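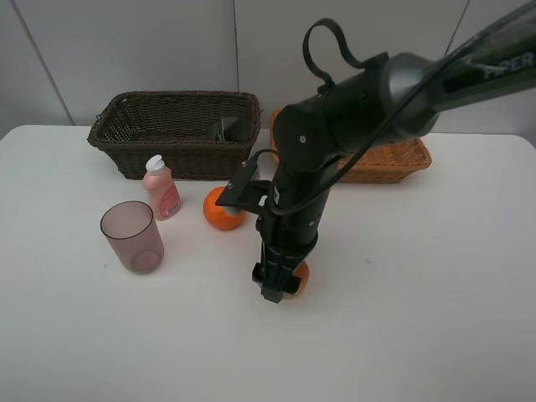
Did the reading hour bring more children into the Ceketville branch this spring?
Attendance went up, but I would be slow to credit the reading hour for it.

Progress report to the Ouazzani Fund, 2018-04-11
Prepared by Florencio Villanueva

The sign-in sheets show 2142 visits by children under twelve for the quarter. That looks good next to the old numbers. However, the Burville branch was closed for most of March while its roof was repaired, and plenty of Burville families came to us. Tekle Tekleab went through the sheets by zip code and found 900 visits from the Burville side. Take those out and the growth is thin.

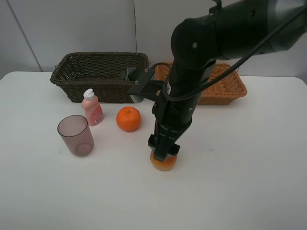
The reading hour itself averaged 62 children a week against a target of 80. Sum-yee Siu thinks the start time is too early for working parents, and she may be right, but we have no survey to back that up. The one we sent home in February came back mostly blank. I don't see the point of sending the same form again.

Spending is under budget, mainly on account of the second reader's job still being open. Kalevi Koskela has covered both groups since January. This saves money and is not a plan.

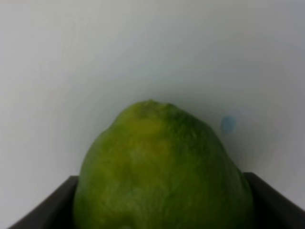
The Fatgate reading levels test was given once, at the start. The first proposal said it would show gains by now. It can't, with a single round of scores and children who come and go, and I would ask the Fund not to expect a clear answer from the second round either. Emiliano Campos disagrees with me on this and will send his own note.

For next quarter: move one session to 5:30, fill the open job, and count Burville visits separately until their numbers settle. We are not asking for more money at this time.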